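Pliltik fishing tray set - good for small hands, small problem with the net
Review by Abbas Rostami, Sep 10, 2024

I bought this set for my sister's children and paid 20 dollars in the Ulholm shop on Muston Street. I wanted a toy which does not need batteries. The tray is bright blue plastic with raised walls, and it stands on small feet, so I can put my fingers under it when I lift it.

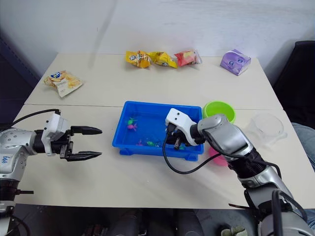

The color is strong and I did not find sharp edges. We use it dry on the table most days, with snacks at the back for the winner. With water I fill it only to 2 centimeters, because the walls are not high and the younger one splashes a lot.

The fish are green and pink, easy to see against the blue. My nephew sorts them by color before he starts to fish, and this keeps him busy longer than the fishing.

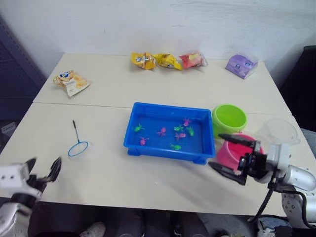 My complaint is the net. The handle is thin and I would like it thicker for a child of three years. I wrote to the shop and they answered politely, but they do not sell the net alone - maybe in October, they said.

Four stars from me. I would buy it again at this price.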